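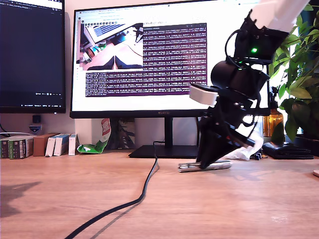

3.2 Workspace rules and operator practice

The rules in this section were written for small arms used on ordinary desks, where no cage or light curtain is fitted. They were drafted by the second author after the pilot, and the first author revised them when the Entili site joined. All sites worked from the same two-page sheet.

Before a session, the operator marks the reach of the arm on the desk with tape. Only the task object may be inside the tape. Monitors, boxes, bottles, food packaging, tissues and personal items may stay on the desk if they are outside it. We first asked for a completely clear desk, but operators at Denum and Cellcombe worked at shared desks and did not follow the rule for long. The reach rule was kept more often and was easier to check.

Cables that cross the desk must be taped down where they enter the marked area. Cables on the arm itself are checked by hand with the power off, moving each joint to both ends of its range. A loop that catches on a motor housing is tied back before power is applied.

The gripper is started open and is closed on the object at no more than 35 percent of its rated force. For thin metal objects, such as pens and short tubes, the jaws are brought down over the object from above and stopped at first contact. The operator then checks the live camera feed before giving the close command. Figure 2 shows this step. The feed and the joint log must both be on screen at the same time, on a monitor the operator can see without turning away from the arm.

An operator keeps one hand free for the stop key whenever the motors are powered. Reaching inside the tape is allowed only after the stop key has been pressed and the log shows no joint movement. Majimbun observed 36 sessions against this rule and recorded each breach on paper. Most happened when an object had rolled and the operator put it back by hand.

Logs are kept at a minimum rate of 200 lines per second. Each session file carries the operator's initials, the object type and any breach noted by the observer. Files with a missing field were returned to the site. Kastodent used its own file template during the first month, and Oei converted those records by hand.

Figure 2. Gripper lowered onto a metallic cylindrical object on the desk, with the camera feed and terminal windows open on the monitor behind the arm.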